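Evaluating the Prandano pick and place kit for small workshops
Group project report, Robotics and Automation option
Cedville College, Gudcombe site

1. What we did

Our brief was to take a piece of automation a small business could hire, use it for a term and say if its worth having. We picked the Prandano kit, which Bolger hire out by the month. Arm, gripper, two cameras, a control box and a login for their training service. You show it a job by hand lots of times, upload the recordings, and a trained "skill" comes back that you can run.

We had it for seven weeks. The main job was toy fruit into a basket. Second job was the same fruit back out again, which was harder than it sounds. 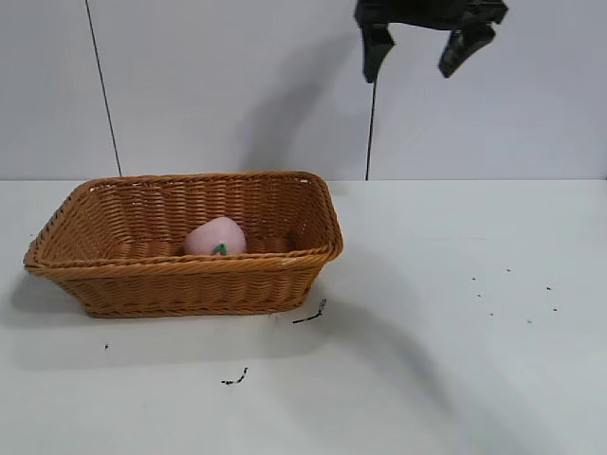
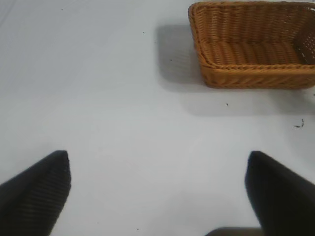 Figs 1 and 2. Basket task, bench view (Fig 1, peach in the basket) and wrist view (Fig 2). Gripper open in both.

2. Why this kit

We looked at buying an arm outright but the budget ruled it out, and we would have had to write all the control code ourselves. Half the group has never done any. Bolger's advert says no programming needed and we wanted to test that claim more than anything else.

Hire also seemed closer to what a real small workshop would do. We had in mind a place that packs gift hampers or sorts returned items, one or two people, nobody with an engineering background. Everything below is judged with that sort of customer in mind. A university lab would score it differently, probably higher on some things.

3. Setting up

Arrived on a Wednesday in one very heavy case. The case has wheels but they are tiny and did not like our car park.

The quick start sheet is good. Bolt the arm down, plug in the control box, clip the wrist camera on, stand the other camera at the side. The order matters and the sheet doesn't say so. We clipped the wrist camera on last, after calibration, and had to do calibration again. Lost most of an afternoon to that.

The side camera was a bit of a nuisance. It sits on its own stand and if anyone knocks the stand, even slightly, the skill you trained before the knock gets worse. We put tape on the floor round the feet in the end. A clamp in the box would have been better and we have said so in the feedback form.

Cables. There are too many and they are all black. The manual says to keep them out of the working area but not what counts as out of it, and we never fully decided. Ours came down the wall at the back and we left them there the whole time so at least it was the same in every recording.

4. Making recordings

You hold the arm by the handle and move it through the job. A button opens and closes the gripper. Pedal to start and stop. Each go is saved as one recording with both camera views.

We made 402 recordings in all, counting both jobs. Over 40 of those were thrown away, mostly for someone's sleeve in the side view, or pressing the pedal too late so the start was missing. The software lets you trim the end of a recording but not the beginning, no idea why.

Everyone got faster with practice. Everyone also got sloppier with practice, and this is where we think a real customer would get caught out. The early recordings are slow and careful, one clean approach, close, lift, over, open. The later ones have little wobbles and corrections in them and the trained skill copies the wobbles. It would hover over the basket, dip, come up, dip again, then let go. Looked like it was having second thoughts. We went back and re-recorded with a rule that nobody does more than half an hour in one sitting.

Things we changed between recordings: where the fruit started, which fruit, where the basket stood and its angle. Things we kept the same: table, wall behind, room lights. Bolger's guide says to vary "the things that will vary" which is fair enough but a beginner needs more of a list than that.

5. The training service

Upload is through a web page. It was slow from college but that could be the college network so we are not marking it down. You name the skill, pick the recordings, press go, and an email comes when its ready. Overnight usually. Once it was ready before lunch and once it took the whole weekend with no message at all until Monday.

No explanation of what it has learned or not learned. You get a green tick. The green tick only means training finished, it does not mean the skill is any good, and we misunderstood that for the whole first fortnight. We were running a skill that went to the wrong end of the table and assuming we had set the arm up badly.

Support answered emails the same day each time we wrote. Polite, useful, a bit too quick to tell us to record more. To be fair recording more did help.

6. How well it worked

Fruit into basket. Good, by the end. The basket has sides that slope outwards so there is a nice big opening to aim at and small errors don't matter. When it failed it was nearly always the pick, hardly ever the drop. The peach was the most awkward of the fruit for us, its smooth and rounded so if the fingers closed off centre it slid out sideways. Sometimes the skill noticed and went back for it. Sometimes it carried on and opened over the basket with nothing in the gripper, very confidently.

Fruit out of basket. Poor. The fingers have to go down inside, and the rim gets in the way if the fruit is lying near the wall. In the middle of the basket it could manage. Near the edge it pinched the rim along with the fruit, or just the rim, and then the whole basket moved. We tried weighting the basket which stopped it moving but then the arm faulted out on force and had to be reset at the box. We left the safety settings as they came.

Moving the basket. If we shifted it a little from where it had been in recordings, fine. If it was turned right round to an angle we never recorded, the arm still went towards it but let go early. More angles in the recordings fixed most of this for the in job.

Lighting. We did one session with the blinds open on a bright morning and the results dropped right off. Closed blinds, back to normal. Shadows from the arm fall across the table and wall in any case, but they are the same soft shadows every time and the skill seemed to cope with those. Its when they change that it struggles.

Dirt on the table. Bits collect. There is a lot of basket cane and general fluff about in that room and we wiped down at the start of sessions but not during. One of us thought the skill was going for specks, we tested it with a clean table and a not clean one and could not see any differnce. Didn't test it enough to be sure.

7. The two cameras

We wanted to know if you really need both, as Bolger let you hire without the side one for less.

Wrist camera alone: fine when the fruit starts in the same patch of table. It sees the fingertips and what is between them, so the final bit of the pick is good. But the basket goes half out of view depending where the arm is, and with a wide spread of start positions it got lost.

Side camera alone: finds everything, then misses by a finger width.

Both: clearly best. Our advice is pay the extra. The side camera on its own isn't offered anyway, we just switched the wrist one off in the settings to try it.

8. Cost and who its for

We are not allowed to print the hire price because it was an education rate. What we can say is that for our imagined hamper shop the hire is not the main cost. The main cost is the hours making recordings, then making them again when you change the product or the box. Someone has to stand there and do it and they are not packing hampers while they do.

Would suit: one steady job, same lighting, items about the same size, an open box or basket to drop into.
Would not suit: lots of short runs, picking out of deep containers, anywhere with big windows.

"No programming needed" - true. We wrote none. But you do need patience and someone who will notice bad recordings, and the advert doesn't mention either.

9. What we'd do differently

Calibrate last, with everything clipped on.
Decide the pedal rule on day one.
Watch recordings back before uploading, all of them, not a sample.
Start on the out job earlier. We left it till the last 2 weeks and it shows.
Write down which skill was trained on which recordings. We have three skills called basket_new and can't tell two of them apart.

10. Conclusion

Recommended with limits. We would hire it again for another putting-in job and would not hire it for a taking-out one unless Bolger offer a different set of fingers. Their support page mentions narrower ones "planned" but with no date. Setup is manageable by beginners, training service needs to say more than a green tick, side camera stand needs a clamp.

Recordings and the log sheet are on the shared drive in the basket folder. The log for February is missing its second page, we think it went in the recycling.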